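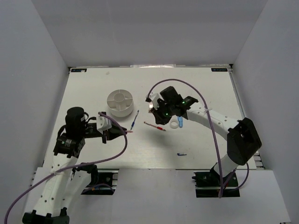
By Kulsoom Rizvi
11 July 2023

Print this page | E-mail to a friend

Why did the robot stop?

A robot arm is strong, but it does not feel pain. If it pushes on something hard, it can go on pushing. In June this happened in our workshop in Plukville. The two arms had to put pens into a round white holder. One arm came down too low and pressed a pen against the table. Its motor worked harder and harder and became very warm.

Inside the arm is a small sensor that measures the heat. When the motor was too warm, the computer cut the power. We call this a safety stop. Sidra Abbasi then waited 10 minutes before she touched the arm. 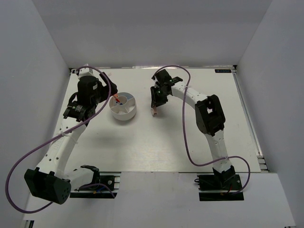

The fault was a wrong number in the program. It told the arm that the table was 2 millimeters lower than it really is. This sounds like very little, but look at how slim the red pen is in the gripper, over the open holder. For such a small thing, a small mistake is already big. Sidra corrected the number and let the arms move slowly the first time.

If you ever see a robot stop by itself, do not put your hand near it. It may start again. Call a grown-up who knows the machine, and show them where the red stop button is.

14 shares | 2 comments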